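A few posts about the Trurketti, our small river, and why I worry about it this winter. 1/9 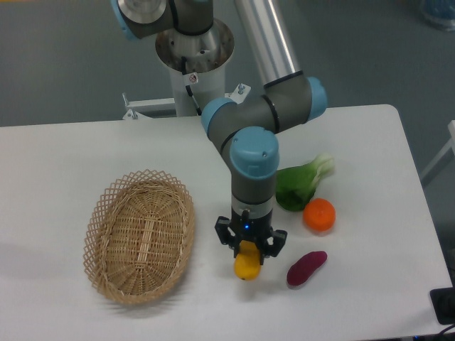
I have lived next to the lower part for many years and I walk there almost every morning. I am not a scientist, so please correct me if I write something wrong. 2/9

The Trurketti starts in the hills over Jutley and ends in the Gamulska lagoon. The last 5 miles are slow and muddy, with reeds on both sides. Small fish grow up there before they go out to the lagoon. 3/9

In January the county published a plan to make the reed belt narrower, so that boats can reach the new dock at Jutley. The plan has 80 pages. I read all of them with a dictionary, it took me three evenings. 4/9

The map on page 50 is the important one. It shows 645 acres of marsh, and the channel goes straight through the wettest part. The text calls this part "low use land." Herons use it every day. 5/9

I understand the people who want the dock. The road to Jutley is bad and the ferry from Katiyar stopped running. My own neighbor would get work from it. I do not want to make him my enemy over reeds. 6/9

But there is an old channel on the east side, already deep in most places. The fishermen in Katiyar still take it at high water. The plan gives it one paragraph and says only that it was "considered." I would like to know who considered it, and what they found. 7/9

Another question is the mud. If they dig, they must put it somewhere. The plan says "a suitable location," and I could not find this location on any map. When the marina was dug, the mud went on the bank, and the next spring the water was brown down to the lagoon. The eelgrass there is still thin. 8/9

Written comments are open until Friday at noon. You can write in any language and it does not need to be long. Mine is one page, and I asked for two things: a real study of the east channel, and a map that shows where the mud will go. 9/9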